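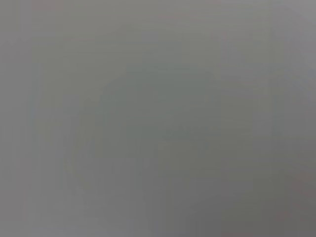 Ferden Felted Wool Throw, Sage Grey

£79, in stock at our Sununbridge shop and online

I've been wanting to stock a proper everyday throw for ages, and this is the one I kept going back to. It comes from Onyeka, a small mill that has been making blankets for us since we opened, and they were very patient with me while I changed my mind over the colour (three times, sorry!).

It's a soft, slightly brushed wool with a bit of weight to it. I have one on the arm of my own sofa and it gets used for everything: cold feet, afternoon naps, the draughty bit by the back door in January. It's a touch scratchy for the first week, I'll be straight with you, then it settles down nicely. If you've got very sensitive skin you might be happier with the Delolard cotton one, which costs a little less and can go in with your normal wash.

Size: 211 cm long by 140 cm wide, not counting the fringe
Made of: 100% wool
Edges: short twisted fringe at both ends, plain down the sides
Wash: by hand or on a wool cycle, 20 degrees, dry flat

Please don't tumble dry it. I did it with an early sample and ended up with something that would fit a cat.

People ask me whether the sage is more of a green or more of a grey. Grey, I'd say, with the green showing up when it's next to something white or cream. In my front room it looks warmer in the evening with the lamps on. If you're trying to match a cushion or a curtain, drop me a line with your address and I'll post you a snippet of the wool, no charge.

There's also a smaller knee blanket in the same wool coming later in the year. I haven't got a price for it yet, but the mill tells me the colour will be from the same dye recipe, so the two should sit together happily.

Delivery is free on orders over £100, otherwise it's a flat £4. If you don't get on with the throw, send it back unwashed within a month and I'll refund you or swap it for another colour.

Page updated 6 September 2023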